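About Oltedent

Oltedent is a vehicle title and lien paperwork office in Rillunen. We prepare, check and track the documents that move a car or truck from one owner to the next. We do not sell cars and we do not lend money. Our customers are used car dealers, small lenders, and private buyers and sellers who have a title problem they can't clear on their own.
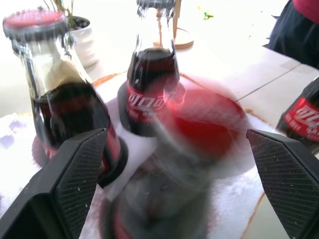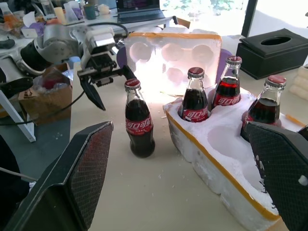 It came back from the county two times, one letter to us began, and each time they circled a different box. The seller had paid off the loan in full, had the payoff letter in hand, and still couldn't give the buyer a title that the county would accept. The first return was for a missing lien release. The second was for an odometer line that had been written over. Both problems were in the packet on the day it was first mailed, and one full check would have caught them together.

Most of our work looks like that. A title is a single sheet of paper, or a single electronic record, and most of the errors on it are small. A small error stops the transfer all the same.

What we do

Title review. We read the front and back of the title against the bill of sale, the odometer statement, the lien release and the buyer's application. The vehicle identification number is checked character by character on every page where it appears. Names are checked against the name printed on the title, including middle initials and suffixes. If two owners are listed, we look at whether they are joined by "and" or "or," as this decides who has to sign in many states.

Lien release. When a loan is paid off, the lender has to release its claim. Some lenders do this by electronic record, some by a stamp and signature on the title itself, and some by a separate letter. If the lender has closed or been merged, we trace the company that now holds its records and request the release from them. This is the slowest kind of file we handle. Our average for a traced release is 22 business days, and we tell customers so before they pay.

Duplicate titles. If a title is lost or damaged, we prepare the application for a replacement. A duplicate generally voids the original, so a customer who later finds the first one in a drawer should not sign it over to anyone. Send it to us or to the issuing office.

Out-of-state transfers. We prepare packets for all 50 states. Forms, fees and notary rules differ from state to state and are changed without much notice. We keep a forms library and each form in it carries the date it was last checked. A form that has not been checked in the current quarter can't be printed from our system.

Estate transfers. Where the owner has died, the documents needed depend on the state, the value of the vehicle, and whether an estate has been opened. We prepare the title side of the packet only. We are not attorneys and we do not give advice on wills or on who should inherit.

How a file moves

Every file gets a number when it arrives. The number stays with it until the new title has been issued or the file has been closed at the customer's request.

The first reader lists the defects and marks each one as a stop or a note. A stop is a defect that we expect the issuing office to reject. A note is something that could raise a question, such as a faint signature. The second reader works from the original papers without seeing the first list. The two lists are then compared, and if they differ the file goes back on the desk.

After that the customer gets one message with everything that needs to be fixed. We hold to this rule even when the list is long. Dealers in particular have told us that they would sooner get one message with nine items than nine messages with one item each.

Corrected packets are mailed with tracking or filed electronically where the state allows it. We record the date of delivery and follow up on a fixed schedule. Customers can see the same dates that we see.

Clovitano

Our tracking system is called Clovitano. It was written in-house and is offered to dealers at no added charge. It shows the file number, the vehicle, the open defects, the last action taken and the next date on which we will act. It does not estimate a finish date. An earlier version did, and the estimate was removed in July of its first year because issuing offices do not work to a schedule that we can predict.

Dealers who file in volume can upload a batch sheet. The limit is 1000 rows to a sheet. Rows with a vehicle identification number that fails the check digit are held back and shown in a separate list; the rest go through. Vehicles built before the current number format are skipped by this test and are read by hand.

Clovitano stores scanned copies for the retention period set out in the service agreement. Original titles are never stored longer than the file is open. They are returned to the customer or sent to the issuing office, and the tracking number is added to the file.

Who we work with

We have 87 dealers under service agreement. Most are independent lots with a small office staff, where the person doing titles also answers the phone and orders parts. A few are buy-here lots that hold their own loans. For those we also record the lien at the time of sale and prepare the release at payoff.

Private customers are taken one file at a time, with no agreement and no monthly fee. The price is quoted after the title review and before any other work is done. State fees and taxes are listed on a separate line and passed through at cost. If the review shows that the customer can finish the transfer without us, we send the defect list and charge for the review only.

What we don't take

We do not accept titles where the seller's signature and the buyer's name are from different sales, a practice often called title jumping. We do not prepare bonded title applications for vehicles with an open theft record. We do not fill in an odometer reading on behalf of a seller. The seller writes the number, and if it's wrong, the seller signs the correction.

We also do not hold money for either side of a sale. Customers who want that service should ask their bank.

Where to find us

The office is on the ground floor of the Jayawardena Building in Rillunen. The counter is open weekdays. Bring the title, a photo ID, and anything the lender has sent you, even if it looks like junk mail. Please do not sign the title before you come in. Papers can also be dropped in the slot by the side door after hours, in a sealed envelope with a phone number on it.

Page last revised 3/10/19.

Comments

Anonymous
Does the 22 days start when I pay or when you find the lender? Mine was a credit union that got bought out, and the one that bought it got bought out too.

Oltedent office
It starts on the day we open the trace. A double merger can run past the average. Bring the original loan contract if you still have it, as the account number on it is often the one the records are filed under.

Anonymous
We run a small lot and use the batch upload. Works fine but the held-back list should print with the stock number next to the VIN. Right now I have to match them up myself.

Oltedent office
The stock number will print if the column is headed STOCK in the sheet. Other headings are ignored.

Anonymous
OK that did it, thanks. Might want to put that in the instructions.

Guest
My title has me "and" my ex-husband on it. He's in another state. Can he sign a separate form and mail it or does it have to be the title itself?

Oltedent office
Depends on the state that issued the title. Some accept a power of attorney form for the signature. Call the counter with the title in front of you and we can check the form for that state.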